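Handling and Grasping Lab, Handout for Week 9
Gendbridge Technical, Tuesday, April 7, 2020

So, the drift fault. I promised I'd write this one up properly, and I'm doing it while I'm still annoyed, because that's when I remember the details!

If you missed last session: we were using the hand-held gripper to record demonstrations, and the recorded finger opening stopped agreeing with the real one. Eilidh Mackay spotted it first. She had the fingers wide open, touching nothing, and the log said they were partway closed. I told her to restart the recorder (my standard answer to everything) and it looked fine for a while, so we carried on. That was my mistake, and I'd like you to learn from it. A restart sets the zero again from wherever the fingers happen to be. It doesn't fix anything, it just hides the error until the next hard squeeze.

By the end of the day we had 252 demonstrations. Salim went through them that evening and found that 25 had an opening value you simply couldn't trust. Those are out of the training set now. Please don't sneak them back in because the video looks nice.

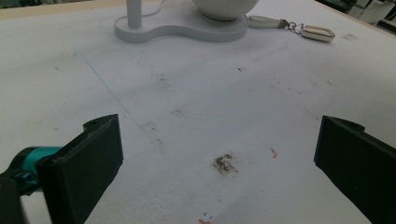 Now for the cause. The opening is read by a small encoder, and the encoder wheel is held on its shaft by a set screw. The screw had backed out a little. In gentle use the wheel turned with the shaft, no problem. Squeeze hard, though, and the shaft moved and the wheel stayed behind, so every firm grasp added a bit more error. You'd never see it by waving the thing around empty, and that's exactly how I'd been checking it. Oh well.

Why do I care so much about a loose screw on a tool you hold in your own hand? Think about where the data goes. A policy trained on those numbers would learn that "a bit closed" means "open." Put that on the real arm and it comes down on a bowl with its fingers in the wrong place, or keeps squeezing when it should have stopped. With a person's hand nearby, that's a safety matter.

What we do from now on, before every recording session:

Open the fingers all the way and write down the reading.
Close them fully on the test block, squeeze hard, open again. Do it 2 times.
Compare the open readings. If they don't match, stop and come get me or Senga Dow. No restarting!
Do the same check at the end of the session, and put both sets of readings in the log.

For next week, take the log from the bad session (it's in the Kustville folder) and find the first demonstration where the drift shows. Plot opening against time, mark the spot, and write me a paragraph on how a script could have caught it. Fiona Nisbet has already asked whether you can use the video too. Yes, you can, but start with the numbers.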